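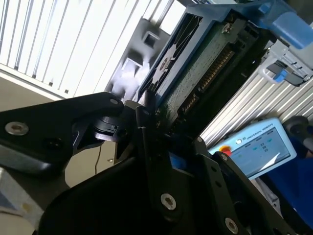
About Grilley

Grilley records manual assembly and disassembly work so that robot arms can be trained to do it. We started in a rented unit at Trullivport with one arm and a borrowed bench. We now run several cells, most of them on electronics: desktop computers, drives, boards, processors and the small plastic parts that hold them in place.

How we work

An operator teaches each task in one of two ways. In hand guiding, the arm is set to move freely and the operator pushes it through the motion. In remote control, the operator drives the arm from a separate station and watches the work through cameras, including one at the wrist. We use hand guiding for approach paths and fixed positions. Remote control is used for anything with contact, such as seating a card or releasing a latch, where a hand on the arm would spoil the force readings.

A standard task is recorded 200 times. Start positions are varied between runs, and failed attempts are kept and labelled as such. Operators are trained for about six weeks before their recordings are released to a client. 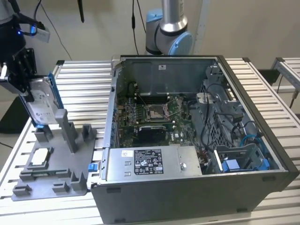

Fixtures are designed and printed in-house. A part that has to be regripped needs somewhere to sit in a known orientation, and a change of computer case usually means a new plate. The fixture library stood at 177 designs in April.

What we supply

Clients receive synchronized video, joint positions, gripper state and a written task sheet. Our recording software, Skelteck, checks each run for dropped samples before it is stored. The Abubakari set, our largest to date, covers drive and memory replacement and contains 795 accepted runs.

Visits

The Trullivport shop is open to clients by appointment. Closed footwear is required — safety glasses are supplied at the door.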